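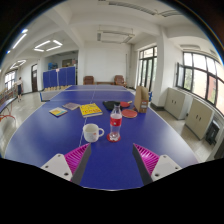
A water bottle and a mug on a blue table-tennis table.

Sturkitz Cemetery to Open Memorial Garden in April

The Sturkitz Cemetery Association will open a memorial garden for cremated remains on the east side of the grounds in April, with a short outdoor service at 2 p.m. on opening day.

The garden has 241 niches set in four low granite walls, along with a separate lawn area where ashes may be buried without a container. Each niche holds two urns. A bronze plate on the front carries the names and years, and families may add one line of text of up to 30 letters. Artificial flowers will not be allowed on the walls, but there is a shared stone shelf at the end of each row for fresh ones.

The association said it had been asked for a place of this kind for years. Burials in the older part of the cemetery have dropped, while the number of families choosing cremation has gone up. Until now, those who wanted ashes kept in a wall had to go to Perkska, a drive of close to an hour in winter.

Sales of niches began last fall, and 109 have been reserved so far. Most went to people who already have relatives buried in the cemetery. A niche costs $1,000, with the plate and the first engraving included. The price is the same for residents and nonresidents. A second engraving, when a second urn is placed, is billed by the stone shop at its own rate.

Burial on the lawn is less expensive. Names will be cut into a curved stone at the edge of the grass, but the exact spot of each burial will not be marked. Records of the location will be kept in the cemetery office.

Wuyts Monument Works built the walls and laid the paths, which are wide enough for wheelchairs and have no steps. Work started last summer and stopped for several weeks when the ground was too wet for the foundations. Two walls were finished before the first hard frost and the other two after the thaw. The last of the sod is still to go down near the gate, and visitors are asked to stay off it until it has rooted.

Part of the cost was covered by a bequest, and another $3,875 came from a supper and a plant sale held by Emine Chapel. The chapel money paid for the benches and for six serviceberry trees along the north path. The association asks that nothing be hung from the trees.

The opening service will last half an hour. It will include a reading, two hymns and a time when families may say the names of those they wish to remember. Anyone may take part, whether or not they have a niche. Coffee and sandwiches will follow in the chapel hall. If it rains, the service will also move to the hall, and the walls can be visited afterward.

Families who already have urns at home and have reserved a niche may arrange a placement at any time after the opening. The office needs a week's notice and the cremation certificate. Placements are made in the morning, and relatives may attend or have the staff do it for them. There is no charge for the first placement.

Parking for the service will be in the lower lot, off the mill road. The upper gate will be open only to cars carrying people who have trouble walking -- drivers should tell the attendant on arrival. Regular cemetery hours of sunrise to sunset apply to the garden as well.

Price sheets and a map of the open niches are available at the cemetery office, which is staffed on weekday mornings, and from Emine Chapel.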